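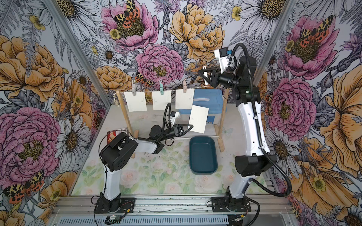
4. Hanging the paper

4.1 Before you start

Read section 3 (Preparing the wall) first. Grundumus papers are paste-the-wall papers and must not be soaked or booked. Each roll is 453 mm wide after trimming. The pattern repeat is printed on the label, together with the batch number.

Check that all rolls carry the same batch number. Rolls from different batches may differ in shade, and Florkis will not exchange cut lengths.

Tools required: plumb line or spirit level, pencil, paste roller, smoothing brush, seam roller, long scissors, snap-off knife with new blades, clean sponge, two buckets.

4.2 Marking the first line

1. Choose the starting wall. For large floral designs, start at the centre of the wall facing the door and work outwards in both directions.
2. Measure the width of the wall and mark the midpoint lightly in pencil.
3. Measure 468 mm to the right of the midpoint and mark again. The extra 15 mm is a working gap, to be closed when the second length is hung.
4. Drop a plumb line through each mark. Do not measure from the corner. Few corners are upright.

Note: If the wall is less than 2000 mm wide, hang the first length across the midpoint instead of beside it.

4.3 Cutting

1. Measure the height from skirting to ceiling and add 90 mm for trimming.
2. Unroll the paper face up and decide which part of the design will sit at the ceiling. A whole flower head near the top usually looks better than half of one.
3. Cut the first length.
4. Lay the second length beside it, match the pattern at eye level, then cut.
5. Number each length on the back in pencil and draw an arrow pointing up.

4.4 Pasting and hanging

1. Roll paste on to the wall, slightly wider than one length. Use Brannigan ready-mixed or an equal heavy-duty paste.
2. Offer up the paper with half the trimming allowance on the ceiling.
3. Line up the edge with the pencil line. Brush down the middle first, then out to both sides.
4. Crease the paper at ceiling and skirting, then trim with the knife.
5. Butt the next length against the first. Do not overlap.
6. After ten minutes, go over the joint lightly with the seam roller.

CAUTION: Paste left on the printed face will dry shiny. Remove it at once with a damp sponge. Do not rub.

CAUTION: Switch off the supply at the consumer unit before loosening any socket or switch plate.

4.5 Internal corners

Never take a full length round a corner. Cut it so that 15 mm turns on to the next wall, then hang the offcut over the turn to a new plumb line. A small loss of pattern is normal here.

Text: Wilson Llanos. Checked: Wálter Salazar. Issue date 1/1/25.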